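Teaching a two-handed robot to make toast (and what to expect when you try)

People keep asking me whether a robot can do the breakfast shift yet. My answer is "sort of, on a good morning, if you set it up right." I've been working on toast with Stela Bălan since March, so here's how we go about it, in case you have a pair of robot arms and some spare bread.

Start with the toaster. Get a plain two-slice one with a lever you can see and reach. We tried a fancy touch-button model first and the fingers kept missing the button, or pressing it twice and canceling everything (very annoying!). A lever gives the hand something to feel for.

Next, pick where everything lives and mark it with a pencil dot under each corner. If the toaster creeps even a little, the next try starts from the wrong place. Put your tray close to the toaster on the right, so the bread has a short trip. Leave it unplugged for all of your early practice, please.

Now give each hand a job. Our left hand works the lever and the right one handles bread and steadies the toaster. We wasted days letting either hand do anything, and they got in each other's way like two people in a tiny kitchen.

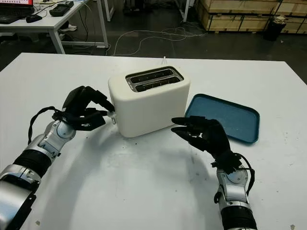 Left fingertips at the lever, right hand open by the front corner, tray still empty.

Practice the push by itself, no bread. Bring the fingers in low, touch the lever, stop, then press straight down. The stop matters more than you'd think! Without it our arm would shove the whole toaster sideways. We did 200 of these pushes before moving on, and I'd do the same again.

Then add bread. Use slightly stale slices, they hold their shape. Lower the slice until it's a third of the way into the slot and let go. Fresh bread squashes, and a squashed slice won't drop. Expect crumbs everywhere. Wipe the table between runs or you'll be finding them in the finger joints.

So, can it do the chore? On our last full run it got 11 slices in and down before it fumbled one, and I was thrilled. I'm also faster than it is, half asleep, with one hand on the coffee. Getting hot toast back out is a whole other problem, and Stela and I are still arguing over whether to use tongs.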